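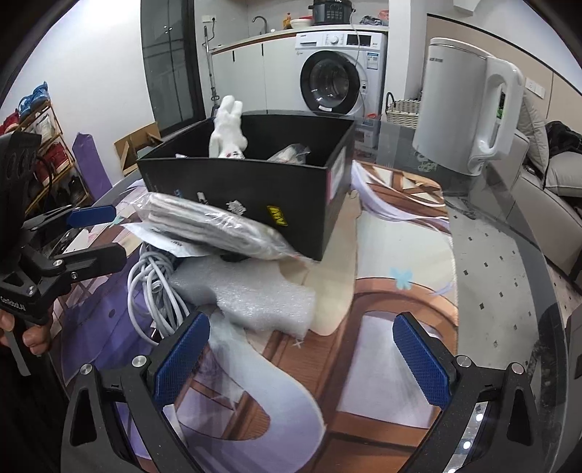
Packaging and Distribution II
Handout 6: Void space, soft contents, and box selection
Prepared by Paraskevi Spanos. Revised Dec 13, 2010

1. Terms

Void is the part of a container's inside volume that the contents do not take up. It is stated as a fraction of inside volume. Outside dimensions are used for pallet patterns and freight charges and must not be used for void.

Fill ratio is one minus void.

Headspace is the void above the highest point of the contents with the container closed and standing on its base. A box can have low headspace and high void, as with a single tall item in a wide box. The two are often confused in packing instructions.

Rigid contents keep their shape under the loads expected in distribution. Soft contents do not. Clothing, bedding, upholstered items and stuffed toys are soft contents. Many products are mixed: a stuffed toy with hard plastic eyes is soft for volume and rigid for abrasion.

2. Volume of soft contents

A soft item has no single volume. Three values are used in this course.

Free volume: the smallest rectangular block that encloses the item at rest, with no load on it.

Packed volume: the volume under the load applied by the closed lid or by the items above.

Recovery volume: the enclosing block after the load has been taken off and a stated time has passed.

Always state which value is meant. A report that gives "volume" alone for a soft item cannot be checked.

Recovery volume is normally less than free volume. The difference is called set. Set grows with load, with time under load, and with temperature. For polyester fiber fill most of the set appears early, and the rest builds slowly. For foam the pattern depends on cell structure and is covered in Handout 8.

Orientation matters more than students expect. An item with limbs, handles or straps can have very different enclosing blocks depending on how it is placed, even though the amount of material is the same. Measure at least two orientations before choosing a box.

3. Worked example

A box has inside dimensions of 17 in by 12 in by 5 in. Inside volume:

17 × 12 × 5 = 1,020 cubic inches

The contents have a packed volume of 612 cubic inches.

Fill ratio = 612 / 1,020 = 0.60
Void = 0.40

Headspace cannot be found from these figures. If the contents cover the whole base, their height is 612 / (17 × 12) = 3 in, and headspace is 2 in. If they cover only part of the base they stand higher and headspace is less. Most marks lost on last year's version of this problem were lost here, by reporting 2 in with no statement about the base.

4. Why void matters

Movement. Contents that can shift gain speed relative to the box wall during a drop or a sudden stop. For rigid contents this raises peak acceleration. For soft contents the main effects are rubbing, creasing and loss of presentation.

Compression. A stacked box carries load through its walls and, if full, partly through its contents. Soft contents carry very little. A box of soft goods should be rated as if empty unless a test shows otherwise. The common field practice of giving credit for "a full box" is not accepted in this course.

Lid deflection. Large headspace lets the top panel bow inward. The panel edges rotate and the vertical walls lose strength. Short boxes with wide tops are the worst case.

Cost. Freight is often charged on volume when the load is light. Soft goods are nearly always light.

5. Case data: Willham warehouse

Marama Grimshaw supplied the inspection sheets used in the November lab. Cartons were opened on arrival and sorted by fill ratio into two groups, with the line at 0.75.

Cartons inspected: 396
Fill ratio under 0.75: 274
Damaged, fill ratio under 0.75: 17
Fill ratio 0.75 or above: 122
Damaged, fill ratio 0.75 or above: 12

Damage rate, lower group: 17 / 274 = 6.2 percent
Damage rate, upper group: 12 / 122 = 9.8 percent

Several lab reports stated that most damage occurred in underfilled cartons and concluded that underfilling caused damage. The first part is correct. The second does not follow. The lower group holds more than twice as many cartons, and its rate is the smaller of the two.

The opposite conclusion, that high fill causes damage, is also weak. The difference in rates is 3.6 percentage points and the counts of damaged cartons are small. A two-proportion test gives a p value near 0.2. The sheets also do not record carton age, stack position or product type. Wiremu Kereama noted in his report that the upper group may contain cartons whose lids were forced shut, and that a bulged lid would be logged as damage under the warehouse's own code. This is a fair objection – the sheets have one damage code and it does not separate carton from contents.

Use the data for practice with rates. Do not cite it as evidence about fill.

6. Box selection procedure

a. Classify the contents as rigid, soft or mixed.
b. Measure the enclosing block in two or more orientations. Record load, if any.
c. For soft contents, fix an upper limit on set. Get this from the customer in writing.
d. Choose the smallest stock size that accepts the packed volume at that limit.
e. Calculate void and headspace separately.
f. Check wall strength with no credit for contents.
g. If void is over 0.40, go back to step b and try another orientation before specifying fill material.

Step g is skipped more than any other. Paper and air pillows hide a poor box choice and add packing time.

Open-top trays and totes used inside a building are outside this procedure. They have no lid load, so packed volume and free volume are the same for a single layer. Stacked nesting totes are treated in Handout 9.

7. Problems

1. A box measures 12 in by 12 in by 10 in inside. The contents have a packed volume of 1,008 cubic inches. Find void. State what else is needed to find headspace.

2. A cushion has a free volume of 900 cubic inches and a recovery volume of 828 cubic inches. Express set as a percentage of free volume.

3. Rework the Willham table with five cartons moved from the upper group to the lower, none of them damaged. Report both rates.

4. Obtain a soft item with at least two limbs or straps. Measure its enclosing block in three orientations and report the ratio of largest to smallest.

Problem 4 is done in pairs. Manaia Tawhiri has the calipers and the measuring frame. Show units on every line.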